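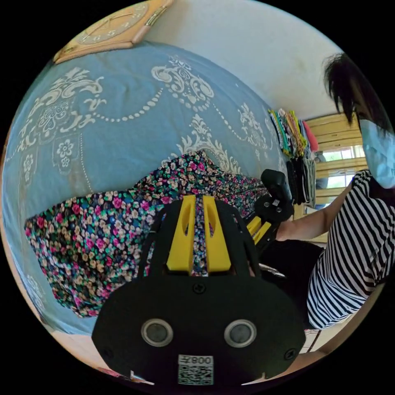

Two Flomside hand grippers and a flowered fabric, bedspread test.

Flomside Hand Gripper, Kit or Built

The Flomside is a gripper you hold in your hand and work like a pair of very fussy tongs. We build them at Pusto, a shared workshop in Istville with one good bench and one bench we don't discuss. You do the job yourself, the camera on top sees what the fingers see, and your home robot arm gets something to learn from besides your shouting.

Sold as a left and right pair. You can buy one, but you will be back for the other.

What you get

Two black bodies, four yellow fingers, two top cameras, screws, and a sheet of labels with codes on them. The labels matter. Stick one on each body before you record anything, or you will spend an evening working out which hand was which.

The fingers are slotted near the tip so they give a little when they close. Yellow was the color of the filament we had too much of. We have since bought more of it on purpose.

Working with cloth

Hard objects are easy and make everyone feel clever. Cloth is where a gripper earns its keep. Thin printed fabric slides, bunches up and hides its own edges, and a finger that closes fine on a block of wood will happily close on nothing at all.

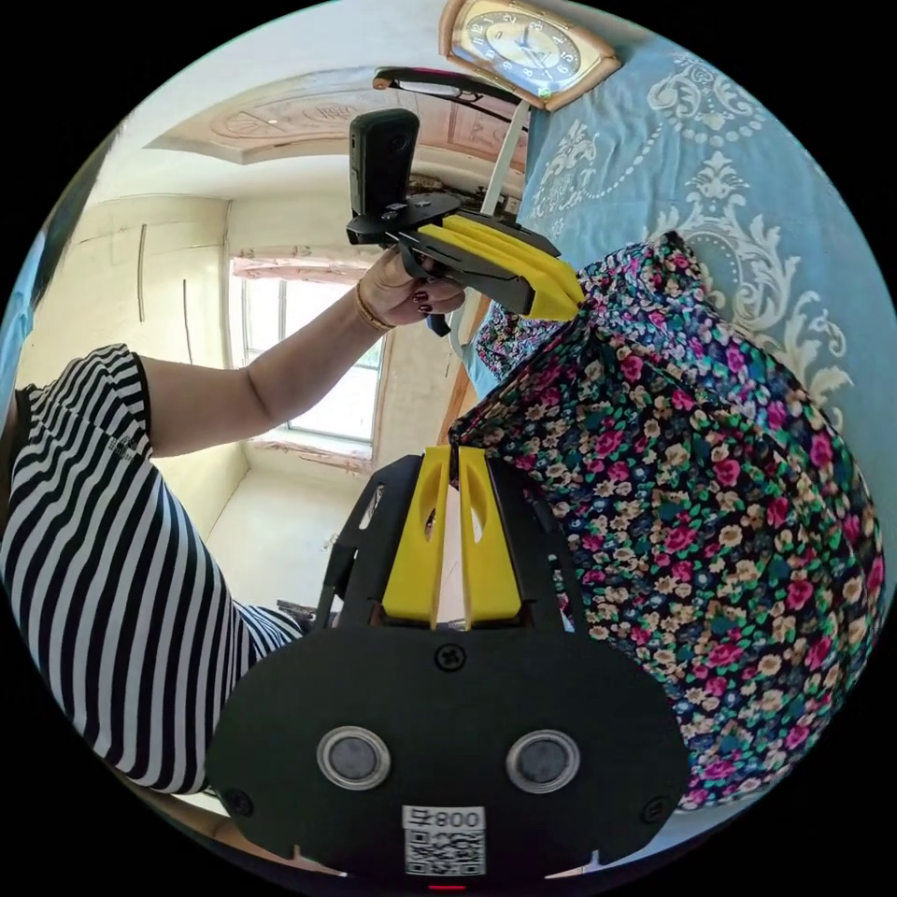
So the 2018 fingers have a flatter face and less taper than the old set. Pinch a hem close to the corner, lift, then bring in the second hand. If the bed cover keeps coming up along with the shirt, you are pushing down too hard — a common complaint, and usually a fair one. Sweaters and thick knits are kinder. Start there if you want a good first day.

Your wrist will have opinions after a long run. We stop every 20 minutes. The handle is better than it was in March, when it had a ridge in exactly the wrong place.
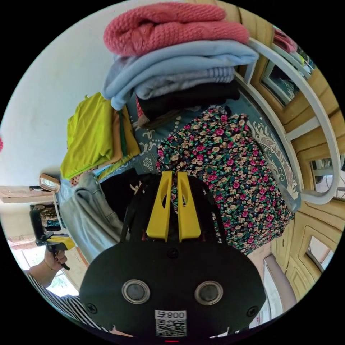
Building the kit

Allow 2 evenings, or one if you read the steps first. You need a small cross-head driver, a printer if you are making your own fingers, and a cup to keep the screws in. Seat the fingers before you tighten the side frames. Doing it the other way around is possible and very educational.

Fingers are wear parts. Ours were still closing square at 1,000 grabs, after which we lost interest and went home. Spare sets ship in 7 days.

The recording software is called Were. It is free, it is plain, and it asks for the label code every time you start it. We have been asked to change this and will think about it.

Page updated 31 Jul 2018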